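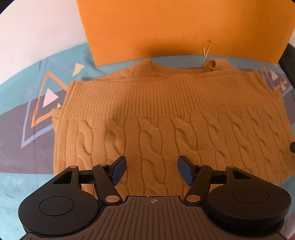
Touran Mohammadi said on the first day of testing that if search quits when the wifi quits, it isn't really search, and could we please fix that before touching the icons again. So that became the project.

Offline Search for the Serik Notes App
Final report, Mobile Software Projects
Haruto Ogura and Touran Mohammadi
Dec 11, 2023

What we set out to do

Serik is the notes app our class section inherited from the group that finished in May. It syncs through a small server called Vania. Notes are saved on the phone but search was not — every search went to Vania and came back. No connection, no results. Worse, no error either. Just a blank list, so you'd think the note was gone.

Goal was to move search onto the phone. Same search box, same results page, works in airplane mode. We did not plan to change how notes sync and mostly we didn't.

What we had to work with

The old code, which has almost no comments. A test account with 3,000 notes in it, made by a script the May group left behind. Two phones, Haruto's fairly new one and an old one from the Stastness lab drawer that takes forever to charge. All timing was done on the old one.

How it works now

When a note is saved, the app breaks it into words and adds them to an index file on the phone. We called the index Jalali, mostly so we could stop saying "the index thing" in meetings. Each word points to the notes it shows up in. Search looks up the words, finds the notes that have all of them, sorts by last edited.

Title matches go first. This was an argument. Touran wanted newest first no matter what, Haruto wanted titles on top. We asked the testers and they sided with titles, so titles.

Tags are in too. Typing a tag with the # finds only the tag, typing it without finds both.
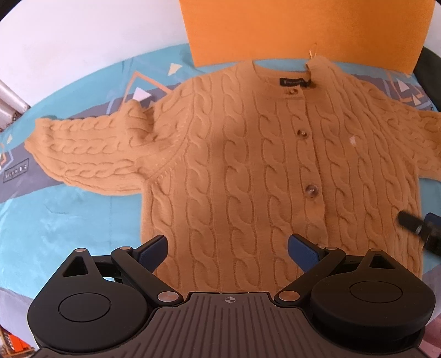 Fig. 2. Cable-knit cardigan, camel.

Photo notes

Notes with a photo and no text were a problem. There's nothing to index. Old search skipped them and ours did too for the first few weeks. What we do now is index the caption if there is one, plus the name of the month it was added. So "May" brings up everything from May, but also every note with the word may in it. Not great. We ran out of time to seperate the two.

We looked at reading text out of photos on the phone. Got it running but saving a note got so slow on the old phone that we pulled it the same day. Code is still in the branch if the next group wants it.

Testing

12 testers, all from other sections. Each one got the same list of things to find, once with the old search and once with the new. Half started with the old one so practice wouldn't tip it. Airplane mode was on for the last part.

Results: on the full test account the new search felt instant on the newer phone and took under 3 seconds on the old one. First launch is the slow part, when the index gets built from scratch. We put up a progress bar for that. Two testers thought the app had frozen before we added it and closed it halfway, which left a half-built index and very weird results. Now it picks up where it stopped.

Complaints we heard more than once:
No spelling help. "recipie" finds nothing.
Results don't show which word matched.
The keyboard covers the bottom result.

The keyboard one is fixed. The highlight is done for titles but not for body text. Spelling we did not start.

What went wrong

Deleted notes. For a long time a note deleted on one phone would still turn up in search on the other, and tapping it crashed the app. Vania sends deletes in a separate message from edits and we were only listening for edits. That cost us a week. We should of read the sync code first instead of guessing from the log.

Also lost time on accents. Typing "cafe" needs to find "café" and it didn't until we stripped accents on both sides. Easy fix, found late.

Battery — we didn't measure it. It was in the proposal and it didn't happen. Nobody complained but that isn't data.

Who did what

Haruto: index, save and delete handling, progress bar. Touran: results page, tags, tester sessions, most of the accents fix. Report written together, the night before, please excuse the formatting.

For the next group

Start with spelling, people want it the most. Then the month problem with photo notes. The script that fills the test account needs to be run from the main folder or it wipes the account first. Notes on that are in the readme, near the bottom.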